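## 4. Setting up your snack bin

Welcome to the fun part! By now you have the Parnley clear bin out of its sleeve (if the sticker on the bottom is still there, peel it slowly from one corner) and you've picked where it's going to live. This section covers filling it for the first time and keeping it tidy afterward. The steps are the same for the 678 and the wider 715, except where noted.

### 4.1 Before you fill it

1. Wash the bin by hand in warm water with a drop of dish soap. Let it air-dry upside down on a towel.
2. Gather every snack you own in one place. Yes, all of them! Check coat pockets, the glove box and the back of the pantry.
3. Look at the dates and pull out anything that has expired.
4. Sort what's left into soft things (bread, rolls, cakes), puffy bags, and small flat packets.

> **Caution:** Do not put the bin in the dishwasher or near a heater. The walls can warp, and a warped 678 won't slide onto a Granport shelf anymore.

### 4.2 Filling the bin

1. Set the bin on any surface where you can reach all four sides.
2. Start with bread or anything else that squashes. Stand it up in a back corner, where it can lean on two walls and nothing gets piled on top.
3. Slide puffy bags in along the sides with the printed face out. They're allowed to lean over the rim a little.
4. Lay long or stick-shaped snacks flat in the middle. They make a nice base for the little stuff.
5. Tuck small packets into whatever gaps are left.
6. Lift the bin with two hands and give it a gentle tilt. If things slide, add one more bag on the loose side.

Color is your best friend at this stage, and I love how much faster you find things once the bright wrappers are spread out. In this bin the sliced bread has the rear left corner, a shiny red bag leans over the left rim in front of it, and the pale yellow sticks lie across the middle in their clear wrapping. The white bag with the red band went to the front right, against the wall, so it's an easy grab. A bed works just fine as a filling spot, by the way, and a patchwork spread like this one is pretty cheerful to work on.

> **Note:** Open packages need a clip or a sealed bag before they go in. The bin has no lid of its own. The snap-on Berkircombe lid fits the 715 only.

### 4.3 Keeping it going

- Refill when you can see the bottom in 2 places.
- Move older packets to the front before adding new ones.
- Wipe crumbs out with a damp cloth. For sticky spots, use the soap again and rinse well.
- Bread goes fast, so check it every time you reach in.

If a corner cracks or the rim feels sharp, stop using the bin and write to the Stasiv parts desk with the model number from the base. Replacement label strips are ordered the same way.

*Section 4 written by Pylyp Pylypenko. Updated November 11, 2023.*

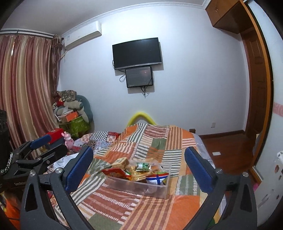
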